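Rendar Boards > Interior Finishing > Dust and Cleanup
Thread: Fine gypsum dust keeps coming back after vacuuming

kfrimpong
Started 21/11/2022

Single-story house, 1240 square feet, ceilings patched and skimmed in May, then a second round of sanding this month in the hall and two bedrooms. Compound is Litura lightweight. I sanded by hand on a pole with 220 grit, plastic over the doorways, no negative air.

The problem is what happens after cleanup. I vacuum the floor, it looks clean, and the next morning there is a gray-white film on every horizontal surface. Wipe it, vacuum again, same thing the day after. The film is lighter each time but I am on the fifth pass. The vacuum is a Grokari wet/dry with the pleated cartridge it came with. No bag.

Two guesses: the dust is still coming down out of the air, or the vacuum is putting it back. I would like to know which before I spend money. The furnace was off during sanding but has been running since. 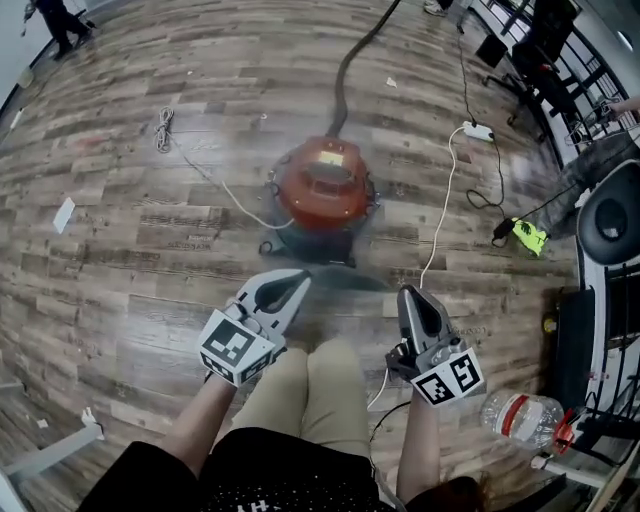 How long does sanding dust stay in the air once the work stops? The coarse part drops within minutes, and the finest part can stay up for many hours in a closed room, longer if the furnace fan is running.

So that part I understand. What I can't work out is why there is still a film after several days.

quartey_k

It's the vacuum. A stock pleated cartridge on a wet/dry machine is made for chips and water. Gypsum dust is much finer and some of it goes straight through the paper and out the exhaust port. You are picking up the coarse fraction and spraying the fine fraction across the room at chest height.

Test: wipe a dark tray clean, leave it on the floor a couple of feet from the exhaust side, run the machine for five minutes on a dusty patch in the same room. Then look at the tray under a flashlight held low. Put a second tray in another room with the door shut for comparison.

Fix is a fine-dust bag inside the drum plus a better cartridge behind it. The bag does most of the work. I use the Kwofie fleece ones. The paper ones clog early and then split at the collar.

Abugri F

Disagree that it's the vacuum, or at least that it's only the vacuum. The furnace was off during sanding and has been on since. Were the return grilles covered? If they were open, the return duct is holding a layer of dust and the blower is handing it out a little at a time. A bag in the drum will do nothing for that.

Pull the furnace filter. If it's loaded white, you have your answer.

kfrimpong

Returns in the bedrooms were taped. The hall return was not. I ran out of tape and told myself it was far enough away.

Filter pulled. It is white on the intake side.

Abugri F

There you go.

quartey_k

A white filter proves the filter caught dust. It doesn't tell you what got past it, and it doesn't clear the vacuum. Both can be true. Run the tray test with the furnace off at the thermostat.

mac_an_tSaoi

Retired finisher here. One thing missing from this thread is the order of work. People vacuum the floor first because that's where they see the dust. The floor should be last. Ceiling, walls, top edges of the door casings, light fixtures, baseboard caps, then floor. If you do the floor first you will be doing it again.

Also slow down. With a floor head at a normal walking pace the airflow doesn't have time to lift what is sitting in the texture or in the joints between planks. I go with the boards, overlapping half a head width each stroke, and then once more with the crevice tool along the edges.

Kathleen
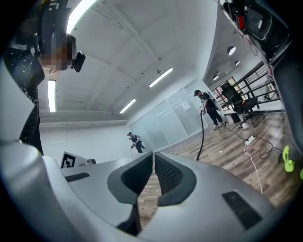
m_quansah

Nobody's cleanup list seems to include housings with vents, and I think they account for a lot of the film that shows up days later. Any fan-cooled thing left in the room during sanding pulls dust in, holds it, and blows it back out when it is switched on. Computers, space heaters, dehumidifiers, battery chargers. Look at the dark slatted grille on the right side of that white shell. Slats like those can't be cleaned by wiping across the front, and a cloth pushes the powder down between them. Use a soft brush held in the suction, working along the slats, with the power off. Same for ribbed slots, where the powder packs into the low side of each rib. Compressed air outdoors only.

I would put this ahead of the duct theory for anyone who had electronics in the room.

quartey_k

Agree on vents. Compressed air indoors is how you get a sixth pass.

Abugri F

I'd still do the ducts first. A return duct has far more surface than a heater grille.

kfrimpong

Results, furnace off for all of this. Tray next to the exhaust: visible film. Tray in the closed room: nearly nothing. So the vacuum was leaking, and I concede that one.

Changed to a fleece bag, same cartridge, repeated the test in the same place. Very faint haze on the tray, only visible with the light almost flat.

Hall return: took the grille off and reached in as far as the hose would go, 84 inches. There was a layer on the bottom of the duct, heavier near the opening. So Fuseini wasn't wrong either. New furnace filter in, old one bagged.

Then top to bottom in Kathleen's order, floor last. I found most of it on the door casings, which I had not touched once. The space heater in the back bedroom was bad too.

mac_an_tSaoi

It's always the casings. Damp microfiber on those, rinse often, change the water when it clouds. Don't flood the floor with a wet mop while there is still powder in the joints or it sets up as a gray line, and you will be picking at it with a plastic scraper.

quartey_k

How full was the old cartridge? If it was caked, rinse it and dry it completely before it goes back in. A damp cartridge and gypsum make plaster.

kfrimpong

Caked. I knocked it out over the trash can outside and it is drying in the garage. I'll replace it if the pleats don't open up.

One open question for anyone still reading: I have the living room left to sand. Is a box fan in the window enough for negative air, or do I need to rent something?

Abugri F

Box fan blowing out, sealed around the edges with cardboard, and a cracked door on the far side for makeup air. Tape the return this time. I've done 13 rooms that way.

m_quansah

And carry anything with a fan in it out of the room before you start.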